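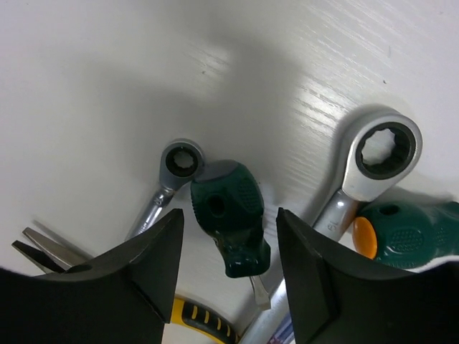 Wipe the camera first, then look at the fingers, then you can start blaming the software, was the first thing we were told at the cell, before the coats were even off. Wrote it down. Turned out to be most of the maintenance sheet.

Drandov, Skonby site, Fri 7 March. Notes typed up on the train so excuse the order.

What they do there: hire sets of hand tools. Sets go out to building crews, come back in a heap, get sorted, checked, put back in cases. One cell does the sorting for the smaller stuff, wrenches, screwdrivers, pliers. One arm, two finger gripper, small camera at the wrist looking down between the fingers. Integrator was Olel, fingers are from Szabó. The cell went live in January. 3,418 picks on the counter when we walked up, and that counter was reset after the last finger change, so it isn't a lifetime number.

The table. Everybody in our group asked about the table. It's pale, white with a wood grain, and the black fingers show up well against it, dark handles too. Chrome doesn't. A ratcheting wrench on a white top picks up every light in the room, and the ring end can look like two rings or like half of one. They tried a dark mat for a week. Wrenches got better, the dark green screwdriver handles got worse. Mat is now under a bench.

What they did instead was the lamps. Moved both of them lower and further out, put diffusers on. You still get glare towards one side and a soft shadow under the arm, and they've learned to live with the shadow because it's always in the same sort of place. The glare moves if anyone bumps a lamp stand. There's tape on the floor now round the feet of both stands. Cheap fix. Taking that one home.

Heap rules, as given to us by the morning operator:
Tip the bin out low, don't pour.
Spread by hand once. Only once, they timed it and a second spread wasn't worth it.
Anything with a cord or a loose blade comes out before the arm starts.
Nothing hanging over the edge of the table.

The arm goes for whatever is most open. Upright or half upright handle is the easy one, a screwdriver leaning on other tools with clear air both sides, fingers come down over it and close. A wrench lying flat underneath something else is the hard one. It often leaves those till last and sometimes asks for help. Size marks are read at a second station, not on the table. Somebody asked why not read them from the wrist camera, when you can see a 19 on a shaft plain enough. Answer was that you can see it when it happens to be facing up, and half the time it's upside down under a pair of pliers.

Fingers. Best part of the visit for me. Matte black, blocky, taper on the inside edge, squared off at the tip. Gripping faces wear first, and the wear is hard to see by eye on black. So every 300 picks the arm parks itself and closes on a steel gauge pin, and the controller compares the closing position with the one it stored when the fingers were new. Past the limit, yellow light, change both. Always as a pair. They changed only the left one once and had tools coming up crooked for a whole shift.

Change itself took the technician 28 minutes with us standing in the way. Arm to the service position, lock out, air off. Two bolts a side, new bolts every time. Clean the seats with a dry cloth, no solvent. Torque, close on the pin, store the new zero. Then a camera check, which is the long bit. A printed card with a dot pattern goes on the table, the wrist moves through a set of poses over it, and you wait. If you skip it the fingers come down slightly to one side of where the camera thinks they are. On a fat handle you get away with it. On a narrow shaft you dont.

Daily stuff is short. Lens wipe at start and after lunch. Brush the table, grit from site tools gets everywhere and small dark specks will show up as something to look at. Look along the camera cable where it bends at the wrist. That cable has failed once already, Olel came out, and the new one is routed with a bigger loop and a clip. Spare on the shelf. Spare fingers too, one pair, which I thought was thin. They said Szabó ships quick enough. We'll see, ours never did.

Faults: log is on paper next to the screen, 68 entries since go live. Had a quick flip thru. Mostly "no pick found" and mostly cleared by moving one tool. A few dropped tools, nearly all of them greasy handles. There's talk of a wipe down before the table but no bench space for it.

Things I didn't get to ask: who does the brake test, whether the guard switches are on the same schedule, what a pair of fingers costs. Also cycle time, the number on the slide and the number on the screen did not match and we had to go to lunch.

Lunch was soup. Bus back to Skonby station is the one from the far gate, the near gate is exit only for trucks. Next visit list is on the office door, put your name down if you want the case packing line.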